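Notes for the small-space styling unit, 27 May 2020

Hi all! These go with the session on open shelves and counter baskets. I've typed them up from my own scribbles, so they wander a bit, and the bits I got excited about are longer than the bits I should probably have covered properly (sorry, lighting people, you get a whole session later on).

## Where we left off

Last time we talked about closed storage and how forgiving it is. You can throw anything behind a door. Open storage is a different animal, and a lot of you said in your journals that you'd love it in theory and hate it at home. Lesia Bondarchuk wrote that her open shelf "turns into a mailbox" within two days, and I laughed because mine does too.

So the question for this unit is a practical one: what can sit out in plain sight, get used every day, and still look like somebody meant it?

## Bulk and bits

I sort everyday things into two piles. *Bulk* is the big, plain, repeating stuff: paper rolls, flour bags, spare towels. *Bits* are small and all different: keys, lip balm, that one battery.

Bulk is wonderful on an open shelf! Big shapes in a row read as one thing from across the room, and you can leave them in their wrappers if the wrappers more or less match. Bits almost never work in the open. Give them a lidded box and move on.

A few rules of thumb I use:

- Big things can go up high if they're light. Paper is ideal for this. Cans are not, please, I have dropped one on my foot.
- The thing you've already opened goes on the shelf you can reach without stretching.
- Leave some board showing. If every shelf is full, new shopping lands on the floor.
- Buy the shelf after you've measured the stuff. Write down the height of your tallest item and add a hand's width on top.

That last one is from bitter experience. My first unit was a Saarinen and I loved it, and it was just too short between boards for anything I owned.

## Fruit as the loud part

Vy Bạch asked a good question in the margin of her plan: if the shelf is calm, where does the color come from? My answer nearly every time is food. Fruit changes through the week, you eat it, and it costs you nothing extra because you were buying it anyway.

Build a basket the way you'd build a bouquet — big awkward shapes first, then round ones, then whatever hangs or spills. A pineapple can lie down. It doesn't have to stand there like a trophy. Let bananas go over the side, and put your darkest fruit next to your brightest. A liner folded over the rim is worth the trouble, both for the look and because you can pull it out and wash it.

Turn the basket a little, too. Square to the shelf looks stiff, and a slight angle loosens up the whole corner.

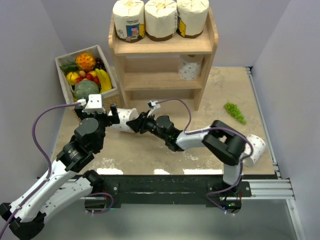 *Fig. 1. Bulk up top, one roll on the middle board, and a lined fruit basket set at an angle beside the shelf.*

Look at how much of that middle board is left bare. I'd be tempted to fill it, and I think I'd be wrong. The three wrapped rolls have cream paper and a brown band at the bottom, so the printed doors and the cartoon bits don't shout as much as you'd expect. Then most of the strong color is down in the basket: orange pineapple, yellow bananas, the red fruits in the middle, those nearly black grapes.

## For your journals

Pick one shelf at home and redo it with things you already have. No shopping! Then write 300 words on what you moved and what annoyed you. Digby Pomare and Shabnam Minhas are sharing a kitchen this term, so you two can hand in one shelf but I want two write-ups.

If you're working on the longer plan (the 3,000-word one), add a sketch with your measurements on it. Pencil is fine. Oleksandra Kravets has kindly offered her spare graph paper to anyone who's run out, so message her before you go and buy a pad.

Bring the sketch next time, along with your list of bulk and bits. We'll start with hooks and rails.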